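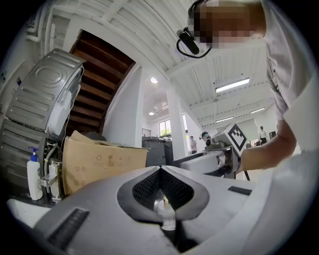 Alus added a second leg to its spring tour on 29th March, and I spent the evening working out the seating. The Worel hall holds 1,645 with the floor seated. The first leg used a stage at one end. The new plot moves it 11 feet forward, so the rear side blocks go back on sale.

Mulugeta Gudeta mixes front of house again. His last set ran about 70 minutes, with the vocal sitting low for the first 2 songs — a level problem, I think, and easy to fix at soundcheck.

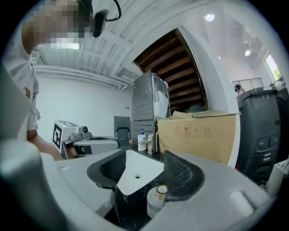
Do tickets from the first leg carry over to the new dates?

Each ticket is tied to one night, so you would have to buy again. Resale opens through Drorier once the box office closes its first round.

Asnakech Endale opens on all the added nights. Her record Habte is mostly voice and krar, recorded close and dry, and I want to hear how it holds up in a room with that much decay. The side blocks get less direct sound, so I bought center, row M.
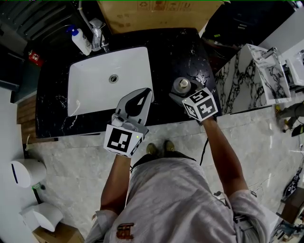 At the sink, a gripper in each hand

Set list notes will go up after the first night. I am leaving the old seating chart online until then.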